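Chapter 6
Ceiling Tracks and Dividing Curtains

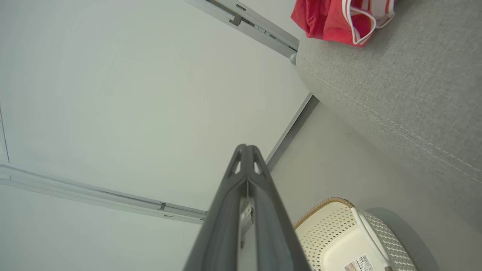
A curtain does not need a wall behind it or a window in front of it. Hung from a track screwed to the ceiling, it can split one room into two, hide a bed during the day, or close off a sitting corner. In Chapter 5 we dealt with rods and poles, which are fixed to the wall and carry their load on brackets. A ceiling track works differently, and most of the trouble people have with it comes from treating it like a pole turned upside down.

The parts are few. The track itself is a long rail with a channel on its lower face. Runners slide in the channel, and the curtain hooks onto the runners. A stop at each end keeps the runners from dropping out when the curtain is pulled hard. Some tracks are screwed straight through the rail into the ceiling. Others snap into clips that are put up first. White is the usual color – most ceilings are white, and people want the rail to blend in.

Three questions should be settled before any holes are drilled.

What is the ceiling made of? Solid concrete takes a plug and screw almost anywhere. Plasterboard holds well only where there is a joist behind it, or where a proper hollow-wall anchor has been used. A heavy lined curtain hung from bare plasterboard will pull its screws within a season.

Where will the curtain go when it is open? Folded cloth takes up space, and beginners forget to leave any. Measure the bunched curtain before deciding where the track should stop. If a sofa or cabinet stands under the end of the track, check that the cloth can hang freely beside it.

How far is the track from the walls? For a divider this is a matter of taste. For a track that runs along a window, allow at least 6 inches if there is a radiator or a deep sill.

The case we follow in this chapter is a rented studio in Stescombe. Dorota Mazurek and Igor Cieślak wanted a sleeping area that could be closed off from the sofa without building a partition. Their lease allowed small holes in the ceiling as long as they were filled on leaving. They spent a weekend on the job, and their first layout had to be changed after the track was already up – a mistake we look at closely in Section 6.3.

By the end of the chapter you should be able to draw a track plan to scale, choose fixings for a given ceiling, and work out how much cloth to buy. Have a tape measure, a pencil and squared paper at hand. The first exercise uses the room you are sitting in.

6.1 Drawing the Track Plan

Start with the ceiling, and leave the furniture for later.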